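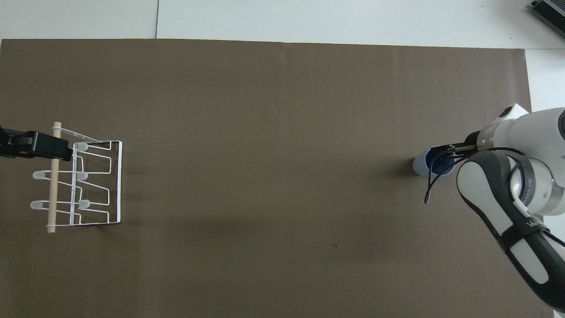
Rostton Press Office

New term of Frota rope and rhythm classes to open in Tovside

Rostton will open a new term of Frota classes in Tovside in March, with beginner, family and over-fifties groups running at Pravitz Hall for the first time. Booking is open now.

Frota is a group skipping and rhythm class for people who have not skipped since school, or who have never skipped at all. It uses long ropes, short ropes and hand drums, and is taught in blocks of six sessions. Each session lasts an hour. The early sessions are mostly footwork without a rope, and people pick up a short rope when they are ready for one.

Rostton started Frota as an evening class in its own studio and later took it to schools and workplaces in the town. Over 600 people have taken part in a class or a taster session so far. Most of the adults who came had no regular form of exercise when they booked, and a good number said they had been put off by gyms or by classes where everyone else seemed to know the steps.

The studio could not hold any more groups in the evenings. Pravitz Hall has a sprung floor, a high ceiling and a separate side room, so two groups can run at the same time without the drums from one getting in the way of the other. The hall also has step-free access from the car park, and an accessible toilet on the same level as the main room.

What happens in a session

All Frota sessions follow the same order. The group begins with ten minutes of walking, marching and clapping patterns, led from the front. After that come the ankles, calves and shoulders, which do most of the work in skipping and are usually the parts that ache the next day.

The middle part of the hour is spent on one skill. In a beginner block this starts with the basic two-foot jump, then the side swing, then a change of foot. Long ropes come in at the third session. Two people turn and the rest run through, first without jumping and then with a single jump in the middle. Turning is taught as a skill in its own right and everybody takes a go at it.

The last ten minutes are for rhythm. Half the group plays a steady beat on the hand drums while the other half skips or steps to it, and then they swap. There is no performance at the end of the block and no grading. People who want to carry on can book on to the next block, and those who would like to repeat the same one can do that too.

"We wanted a class where it is normal to trip over the rope, and where nobody is being watched from the side of the room," said a spokesperson for Rostton. "Skipping is hard work for the first couple of weeks. After that most people find they can keep going for longer than they expected, and the drums help a great deal with the timing."

The groups

The beginner group is for anyone aged sixteen or over. It will run in the main room in the evening, starting at 6.30pm. Each session is limited to 30 people, with two instructors.

The family group is for children aged seven and up with an adult. Adults take part as well – this is not a drop-off class. It starts at 4.15pm so that families can come straight from school, and there is a place in the entrance hall to leave bags, scooters and coats. Younger brothers and sisters may sit in the side room with a second adult but cannot join in on the floor.

The over-fifties group meets in the late morning at 11am. It uses the same patterns as the beginner group but with more stepping and less jumping, and every skill has a version that keeps one foot on the ground. Chairs are set out along one wall for anybody who would like to do part of the session sitting down. Tea and coffee are served in the side room afterwards and are included in the price.

There will also be an improvers' group for people who have finished at least one block. It will work on crossed arms, partner skipping in a single rope, and double long ropes turned in opposite directions. Rostton asks people not to book this group as their first class, even if they are fit from another sport, as the long rope work depends on everyone knowing the calls.

In all there are 223 places across the groups this term. Of these, 186 can be booked by anyone through the Rostton website or by telephone. The rest are being kept for people referred by local health and community services, and any that have not been taken by the second week will be released for general booking.

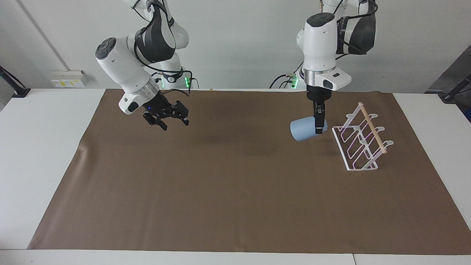

A light blue cup and a dish rack at the long table.

Prices and booking

A block of six sessions can be paid for in one go or in two halves. There is a lower price for students, people receiving benefits and anyone over sixty-five. Families pay one price for an adult and a child, with a smaller charge for each extra child. Full prices are on the booking page.

People can also pay for a single first session and decide afterwards whether to stay. If they do, the cost of the first session is taken off the price of the block. Places are held for two days after the first session and are then offered to the waiting list.

Anyone who has to miss a session can make it up with another group of the same level in the same term, provided there is room. Rostton cannot give refunds for missed sessions but will move a booking to the next term if someone is ill or injured and lets the office know before the third week.

What to wear and bring

Ropes and drums are provided. People who have their own rope are welcome to bring it, although wire ropes and weighted ropes are not allowed in the hall because of the floor. Trainers with clean soles and some cushioning under the front of the foot are best. Running shoes with a thick, wide heel tend to catch the rope.

Loose scarves, long necklaces and hooped earrings should be left at home. A supportive sports bra makes a great deal of difference. There is a drinking tap in the corridor for filling bottles, and the changing rooms have lockers that take a returnable coin.

Skipping is a high-impact activity. Anyone who is pregnant, has had recent surgery, or has a condition that affects their joints, heart or balance should speak to a doctor or physiotherapist before booking, and should tell the instructor at the first session. Instructors can change most of the exercises but need to know in advance. All Frota instructors hold a current first aid certificate.

Taster sessions

Two free taster sessions will be held at Pravitz Hall before the term begins, one at 11am and one at 6.30pm. Each lasts forty minutes and covers the warm-up, a few basic steps and a turn on the long rope. No booking is needed for the morning taster. Places for the evening one should be reserved through the website, as it was full last time and some people had to be turned away at the door.

Schools and workplaces

Rostton will go on offering Frota as a visiting workshop. A school visit can be a single lesson, a half day or a full day, and needs a hall or a dry, flat playground. The instructors bring all the equipment and can work with one class at a time. Teachers are asked to stay with their class throughout.

Workplace sessions are usually held at lunchtime and last forty-five minutes. A room with a ceiling of normal office height is fine for footwork and drums, but short ropes need more space overhead, and long ropes can only be used in a hall or outside. Employers are asked to send the office the height of the room and a photograph of the floor before a date is agreed.

"Schools often ask us for something that fills a wet afternoon, and then ask us back for a half term of lessons," the spokesperson added. "The children teach the patterns to each other at break, and by the second visit they are usually ahead of the plan."

Instructor training

Rostton is looking for new instructors to help with the Tovside groups. Applicants do not need to have taught skipping before but should have some experience of leading a group, whether in dance, sport, drama or music. Training takes place over four weekends and is followed by a term of assisting in class, which is paid. Application forms can be requested from the office.

Getting there

Pravitz Hall is on the eastern side of Tovside, a short walk from the bus station. The car park is shared with the library and is free after 6pm. Bicycle stands are beside the main door. The side gate is locked during the day, so people coming to the family and morning groups should use the front entrance.

Notes for editors

Rostton runs movement, dance and circus skills classes for adults and children in Tovside and the surrounding villages. Frota is the name of its rope and rhythm programme.

Reporters and photographers are welcome at the morning taster session by arrangement with the press office. Permission is needed before children are photographed or filmed at the family group, and requests should be made at least a week ahead.

Interviews with instructors can be arranged by telephone or at the studio. Please contact the Rostton Press Office during working hours.

Ends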